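Ferel opens refill and snack shop in Rustcombe

RUSTCOMBE, Wednesday, January 17, 2024 — Ferel, the small grocery company from Dendonstead, has opened its second shop. The new place sells snacks, drinks and small household goods, and it has 924 products on its list.
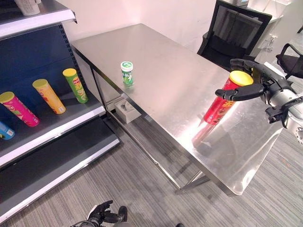
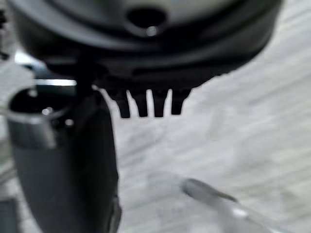
COMPANY NEWS / RETAIL

The shop was planned by Shirin Babaei, who also designed the first Ferel shop. She has chosen stainless steel for the packing table, and she placed it close to the shelves so that the way from shelf to bag is short. Snacks in tall canisters and small containers with caps are a large part of the sales in Dendonstead, and the company expects the same in Rustcombe.

"In our first shop the customers were waiting too long at the packing table," said Fatemeh Mazandarani, director of Ferel. "We listened to them. Now we have more space for packing, and the steel is easy to wipe between two orders."

The company tested the new arrangement in November with 80 regular customers. They packed 2,611 articles during the test, and their remarks were used to change the height of the shelves — the lowest one was too low for many older people.

Orders can be prepared in advance for collection on the same day. Schools and offices can ask for larger orders, up to 100 bags, with two days of notice.

Hamidreza Mousavi will manage the shop. Yasaman Farahani is responsible for orders from schools and offices.

Press contact: Blandine Boyer, Ferel, Dendonstead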